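Caring for a timber benchtop or table

Wipe spills promptly with a damp cloth and dry along the grain. Pale timbers show tannin stains from tea and iron marks from wet tins sooner than dark ones do. 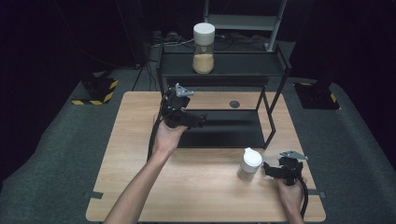

For oiled finishes, apply a thin coat every September. Leave for 5 minutes, then buff off the excess with a lint-free rag. Lay used rags flat outdoors to dry; bunched rags can self-heat.

Metal stands and racks should have felt or rubber feet. Lift them to move them. Grit under a steel foot will score most finishes. 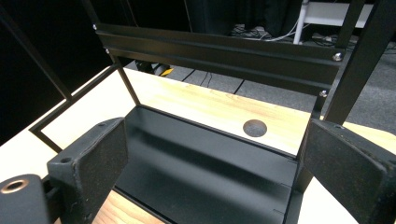
Black metal stand on a timber top.

Store dry goods in lidded glass. Wipe the base of each jar before putting it down, as spilt grains and powders are abrasive when dragged.
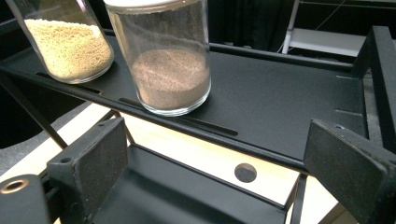

Light scratches can be sanded out by hand with 240 grit, always following the grain, then re-oiled. Gwawr Rowlands at Mekiddale finishes with 2,000 grit, but that is optional on a working surface and may slow oil uptake. 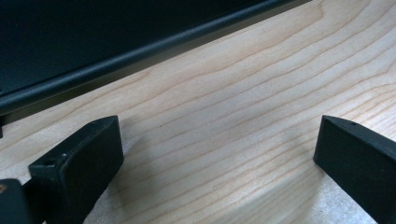
Can I use vinegar to clean an oiled table?
Use a pH-neutral soap instead. Repeated use of vinegar dulls the oil and can leave the colour patchy.

Page revised by Nerys Gethin.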